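Plaltwood 共享工坊招募：双手夹爪搭建项目参与者

工坊：Plaltwood，后间工作区
项目代号：Vorcombe
招募人数：4 人
周期：3 个月，自 3 月起
性质：业余项目，无薪酬，材料费由工坊承担

项目内容

Vorcombe 是工坊成员自行发起的搭建项目，目标是做出一套可重复制作的手持夹爪，左右手各一只，用于记录日常物品的整理动作，再把记录用于桌面机械臂的训练。机械臂部分由 Van den Broek 小组负责，不在本次招募范围内。

目前的任务集中在挂放类动作：把帽子、布袋等软质物品放到展示架上，或从架上取下。软质物品没有固定形状，夹持点每次都要重新判断，动作记录的废弃率偏高。现有有效记录 46 段，距离第一阶段所需数量还差很多。

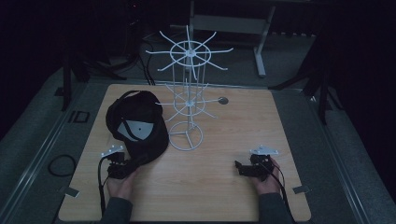
工位现状：左右手夹爪、铁丝展示架与黑色棒球帽。

工作分工

一、操作。双手各持一只夹爪，按任务单完成取放。单次时段 4 小时，中间休息两次。要求动作平稳，夹爪顶部的标记板在操作中不得被袖口或线缆遮挡。线缆从夹爪后方引出，操作者需自行留意走线。

二、制件与维护。负责夹爪零件的打印、装配和更换，包括指部、指垫、铜色螺纹嵌件的安装座。能独立使用热熔嵌件工具者优先。每次时段结束后检查螺钉扭矩，登记更换件编号。

三、数据整理。检查每段记录的起止点、标记丢失情况和左右手时间对齐，按命名规则归档。需要会写简单脚本，语言不限。

指垫是当前的主要改进对象。现用版本的边缘有粗糙和缺口，右指上的一层看来正与塑料基体脱开，左指下缘已有撕裂，并挂着碎絮。碎絮一旦进入夹持面，会改变接触位置。新参与者到位后，先完成指垫材料和粘接方式的对比，再继续采集。对比试验用 Wustomach 的两种片材，裁切模板已备好。

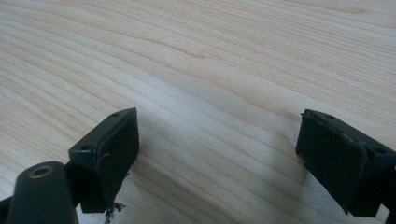

参与条件

年满 18 周岁，能连续参加满 3 个月，每周至少到场一次。
双手活动正常，能长时间保持坐姿或站姿操作。
能看懂装配图，会使用内六角扳手、游标卡尺等基本工具。
制件岗位需有 FDM 打印经验，自备切片软件配置者请注明喷嘴规格和常用材料。
不要求机器人专业背景。

工坊提供

工位、工具、打印耗材及夹爪全部零件。
首次到场安排操作培训，内容包括夹爪握持、标记板校准和急停流程。
项目图纸和装配说明对全体参与者开放，项目结束后可自行复制一套，材料自理。

注意事项

采集时会录下双手、袖口和桌面，请穿深色无反光长袖，摘除手表和戒指。地面有导轨和线缆，须穿包趾平底鞋。工位区内不得饮食。记录文件仅供项目内部使用，参与者可要求删除本人参与的段落，提出后由数据整理岗处理。

报名方式

在工坊前台填写报名表，或在成员论坛的 Vorcombe 版块回帖，写明意向岗位、可到场时段和相关经验。制件岗位请附一件自己打印并装配过的零件照片，带螺纹嵌件的更好。报名截至 2 月底，名额满即提前关闭。面谈在工坊进行，时间通常为晚上 7 点以后，内容为实际操作一次取放任务，不设笔试。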